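Wiki Editors Wanted: Tedmont (All Seasons)

Unpaid, remote, open until the end of April

The Tedmont fan wiki is looking for up to 11 new editors to help us write up a television show that went out of its way to be hard to write up. If you have ever paused a soap opera to work out whether two characters are cousins, please keep reading.

For anyone who wandered in by accident: Tedmont is a nighttime drama about two families, the Laxdals and the people the Laxdals have wronged. It ran for 103 episodes. In that time the town of Tedmont went through four mayors, two floods, a fake flood, and a wedding at which the groom was played by a different actor after the commercial break. We have decent articles for the first two seasons. After that the coverage thins out, and the page for season five is a single sentence, "More stuff happens."

What needs doing

Character pages come first. We have a list of 60 that are missing or too short to be useful, mostly in-laws, lawyers and people who came back to town for a funeral and stayed. Each page needs a short biography, a family section, and a list of appearances. The biography should be in past tense and should say who the person is before it says who they slept with.

Episode summaries are next. We ask for 100 words at minimum. There is no maximum, but the editor who turned in a season two finale summary longer than the script has been spoken to.

The family tree also needs a patient soul. It was last correct before the Laxdal twins were revealed to be triplets, and several lines on it now lead nowhere.

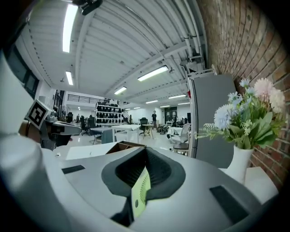 A card with fine dark radiating lines.

Who we're looking for

You should have seen the show, or be willing to. You should be able to write a plain sentence and leave it alone. Experience with wiki software is nice to have, and we can teach you the rest in an evening. You will need to tell the difference between what happened on screen and what you feel should have happened. Theories about the lake house go on the theories page, where they can be with their own kind.

We would especially like to hear from people who enjoyed season four. We know you exist. The ratings say so.

Please don't apply if your main goal is to rewrite the Laxdal matriarch's page so that she comes off better. Three people have tried this already and the page is now locked.

What you get

No money. You get an editor account on Seso, the tool we use for drafts, and access to our episode notes, which are detailed and in places bitter. After your first five pages you can pick a minor character to look after. The good bartender is taken.

Time

Two or three hours a week is plenty. We hold a chat at 8 p.m. Eastern once a month, and attendance is optional.

How to apply

Send us a sample biography of any Tedmont character through the contact form on the Sosness site, which hosts the wiki. Put "editor" in the subject line. Keep the sample under a page and mark spoilers for the final season, as one of our admins is still on season three and would like to be surprised.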